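Skript zur Übung Robotik, Teil 3: Vormachen statt Programmieren
Stand: 23. November 2022

So, heute wird endlich angefasst. In den letzten beiden Einheiten habe ich euch mit Koordinatensystemen gequält, jetzt geht es darum, wie ein Arm eine Aufgabe lernt, ohne dass jemand jede Bewegung einzeln hinschreibt. Es gibt dafür zwei Wege, die ihr in der Klausur bitte auseinanderhaltet.

Beim Führen von Hand packt ihr den Arm selbst an und schiebt ihn durch die Bewegung. Das geht schnell und macht Spaß (wirklich, die meisten wollen gar nicht mehr aufhören!), aber eure Hände geraten dabei leicht ins Kamerabild. Bei der Fernsteuerung bewegt ihr einen zweiten, baugleichen Arm oder ein Eingabegerät, und der Arm in der Zelle macht es nach. Wir arbeiten im Projekt Dornar mit der zweiten Variante, und zwar beidarmig.

Unsere Übungsaufgabe heißt »Regal einräumen«: Nudelpackungen vom Boden der Zelle greifen und oben auf das Regal legen. Klingt nach Kinderkram – bis man es selbst mit zwei Greifern versucht.

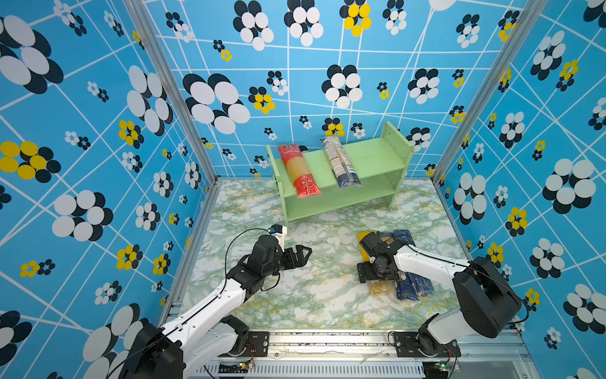 Abb. 1: Zelle mit zwei Armen, Regal und Nudelpackungen.

Was ich beim Vormachen von euch sehen will: ruhige Bewegungen, kein Zögern über dem Stapel und immer eine klare Entscheidung, welcher Arm greift. Wenn ihr fünfmal ansetzt, lernt das Modell eben, fünfmal anzusetzen. Eine Tüte gibt nach, ein Karton nicht, also schließt den Greifer entsprechend. Geht ein Durchgang schief, markiert ihn in Ruton als verworfen und fangt neu an.

Pro Gruppe brauche ich 90 brauchbare Durchgänge. Aus dem April liegen schon 816 im gemeinsamen Ordner, schaut euch davon vorher bitte mindestens neun an, am besten gute und schlechte gemischt. Man bekommt dann schnell ein Auge dafür.

Noch ein Wort zu den Kameras. Die feste Ansicht zeigt, wo alles liegt, die Kamera am Handgelenk zeigt, wie die Finger zur Packung stehen. Achtet auch darauf, was der andere Arm gerade tut, denn er taucht in der Handgelenkansicht gern mal groß auf.
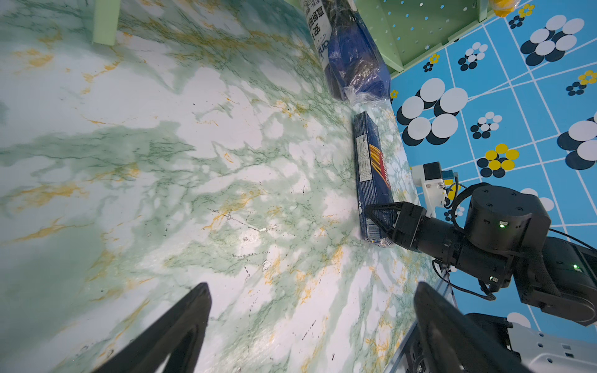

Muss ich beide Arme gleichzeitig bewegen?
Das hängt von der Aufgabe ab. Beim Einräumen reicht oft ein Arm, der andere bleibt dann in einer ruhigen Stellung, in der er nicht stört. Aufgezeichnet werden trotzdem immer beide.

Bis zur nächsten Übung lest ihr im Fiststead-Reader Kapitel 3. Die Gruppeneinteilung hängt vor dem Raum Baldursdóttir.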